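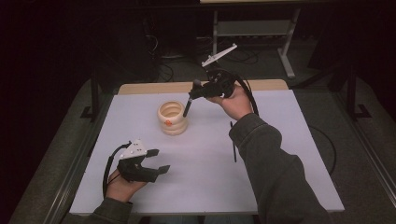
**Do you need a $171 planter?**

Grusance has a new line of "self-regulating" ceramic pots, and the Gatside garden shop in Vinville has given them the whole front window. The claim is that the clay takes up extra water and hands it back to the roots when the soil dries out. The set of three costs $171. Refill pads are extra, and the leaflet says to change them every 9 weeks.

I have my doubts. Plain unglazed clay already soaks up water and lets it go again, and a terracotta pot with a hole in the bottom costs $7 at the same shop, two aisles back. I asked Grusance for test results and got a color brochure. It has a chart in it with no numbers on either axis.

The leaflet also says the pots "cut watering by up to 10 times." Up to! A pot that cuts watering by nothing at all would fit that claim too.

Maybe they work. Some readers in Stasiv have bought the set, and I'd like to hear how their ferns look at the end of February, when the heating has been on for months. Until then my advice is dull: stick a finger in the soil, water if it feels dry, and empty the saucer afterward. If you do buy the set, keep the receipt. Gatside takes returns on unplanted pots only.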